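Call for participants: open day on handling fresh produce with two-handed robots

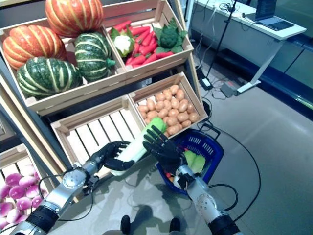
The Hundidberg open day is intended for people who work with food in shops, depots and kitchens, and who would like to judge for themselves what a robot can and cannot yet do with ordinary goods. Skarkley is now seeking 30 participants for the March session. The day centres on a greengrocer's display of slatted wooden crates, with pumpkins, carrots, potatoes and turnips among the stock, and on the movement of single items between the crates and a shopping basket. Large, uneven items such as a napa cabbage, held in one hand while the other stays free above the basket, will form a good part of the programme.

What the day involves

Participants will be received from 10 a.m. Riaan Steyn will open with a short safety talk, which all visitors must attend before entering the demonstration room. The demonstrations will be led by Miyuki Kawaguchi and Shota Aoki of the Amano handling group and will be followed by a period in which participants may propose items and arrangements of their own. Produce will be supplied. Please do not bring food from outside unless this has been agreed in writing.

After lunch, participants will work in small groups to complete a questionnaire on speed, care of the goods, noise, and how comfortable they would feel working beside the equipment. A closing discussion will be chaired by Candela Cuesta. The day ends at 4 p.m.

Who may apply

Applicants must be aged 16 or over. Those under 18 require the signed consent of a parent or guardian. Experience of stacking, picking or packing fresh goods is welcome, whether paid or unpaid. No technical knowledge is required. Current employees of Skarkley and of its partner Bestach are not eligible.

The demonstration room is on the ground floor and has step-free access. Seating is available throughout. Applicants who need an interpreter, large-print papers or any other arrangement should state this when applying.

Payment and expenses

Participants will receive lunch and a fixed attendance payment, the amount of which is given in the information sheet. Reasonable travel costs by public transport will be refunded on production of tickets or receipts.

How to apply

Applications should be made in writing to Aisling Kinsella, Participation Office, Skarkley, quoting reference 2862. Please give your name, age, occupation and a few lines on your experience with fresh produce. Successful applicants will be sent the information sheet and a consent form, which must be returned before the visit. Unsuccessful applicants will be placed on a reserve list unless they ask us not to do so.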